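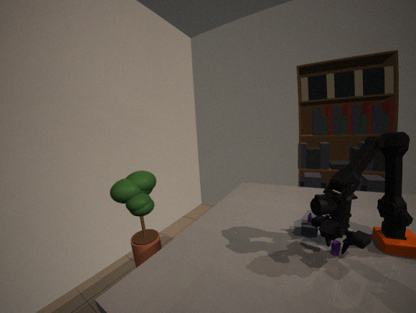

Stillon Building Tenants' Meeting
Minutes, October 2025

Attendance was taken at the door. A quorum of member units was present. Drumier (flooring contractor) and Echeverría (acoustic consultant) were each represented for the items concerning them. The representative of the Haruvari print shop joined during the discussion of noise and left before the discussion of deliveries.

Minutes of the July meeting

Approved with one correction. Under "Stair lighting," the words "east stair" should read "west stair." The work order was issued for the correct stair and is not affected.

Matters arising

The west stair lights have been replaced and are on the new timer. The timer setting was questioned by upper-floor tenants, who find that the lights go off before a person carrying a load can reach the second landing. The building manager will lengthen the interval and report the new setting by e-mail.

The roof drain on the alley side was cleared in the summer. A camera inspection of the downpipe has not been done. Carried forward.

The directory sign in the lobby still lists two former tenants. Corrected lettering is on order.

Ground-floor tile

Drumier presented the results of its survey of the ground-floor corridor and the loading vestibule. The surveyed area is 922 square feet. Tiles were tapped and the hollow-sounding ones were marked on a plan, copies of which were handed out. Most of the hollow tiles lie in a band beginning at the loading door and following the old trench for the steam line. Outside that band the bond is sound.

Drumier's opinion is that the trench was filled and tiled before the fill had settled. No movement joint was provided at either edge of the trench. The grout has cracked along both lines, and mop water is getting under the tile. Cleaning staff have been asked to use less water in this area until further notice.

Two methods were put forward. Under the first, the loose tiles are lifted, the bed is ground back, and matching tile is set in a flexible mortar with a movement joint along each side of the trench. Under the second, resin is injected beneath the loose tiles in place. The second method is quicker and leaves the corridor open, but Drumier will not give a warranty on it where the bed is damp. Moisture readings were taken at the vestibule only. Members asked for readings along the whole band before choosing.

There was discussion of matching. The existing tile is no longer made. The storage room holds a small stock left by the previous owner, in mixed condition. It was suggested that sound tile be taken from beneath the fixed shelving in the storage room and replaced there with whatever is available. Drumier considers this practical but would charge for the extra cutting. A member asked whether a deliberately contrasting strip over the trench would look better than a poor match. No view was reached.

Resolved: Drumier to take moisture readings along the full band at a cost not to exceed $600, and to price the lift-and-reset method both with salvaged tile and with a contrasting strip.

Floor coverings within units

The lease rider requires tenants to keep adhesive off the original tile. Loose-laid mats and rugs are allowed. The building manager reported that adhesive residue had been found in a vacated unit on the upper floor and that the deposit had been partly withheld.
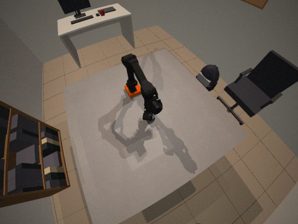
Pale gray mat on beige tiled floor, viewed from above.

Members asked for clearer wording on mats. The following was agreed for inclusion in the rider. Mats are to be loose laid. Rubber-backed mats are to have a separator sheet beneath them, as some backings stain the glaze. Mats are to be lifted for inspection at the annual walk-through if the building manager so requests. Tape may be used at doorways only, and only the low-tack type.

A proposal to require felt pads under all movable furniture was withdrawn after discussion.

Noise between units

Echeverría summarized its measurements. Airborne sound between adjoining units is acceptable at all locations tested except the wall shared by the Haruvari print shop and the unit to the north. There the partition stops at the suspended ceiling, and sound passes over the top. Impact sound through the upper floor was higher than expected at five test positions, all of them over bare tile.

For the partition, Echeverría recommends extending it to the underside of the slab, with the pipe penetrations sealed. Haruvari has no objection provided the work is done outside its production hours. The unit to the north asked for dust sheeting. For impact sound, a resilient underlay beneath loose mats was recommended as a first step, with the measurements repeated afterward.

Resolved: building manager to obtain a price for the partition extension. Echeverría to supply a short note on suitable underlay for circulation to upper-floor tenants.

Deliveries and the loading door

The closer on the loading door is slamming. It has been adjusted repeatedly and does not hold its setting. Replacement was approved.

Pallets left in the vestibule obstruct the path to the exit. Tenants are reminded that the vestibule is part of the exit route and may not be used for storage overnight. Pallets found there will be removed and the cost charged to the unit concerned.

Reserve account

The balance stands at over $5,000 below the target set in the reserve study. Members noted that the tile work will be drawn from the same account. Any change to the monthly contribution is deferred until Drumier's prices are received.

Other business

A request for a second bicycle rack was referred to the building manager, who will measure the space beside the meter cabinet.

One tenant reported an intermittent smell of drains in the ground-floor restroom. The floor drain trap is to be topped up weekly and the smell logged.

Next meeting

To be called when the moisture readings and prices are in hand. Items for the agenda should reach the building office in writing.

Meeting adjourned.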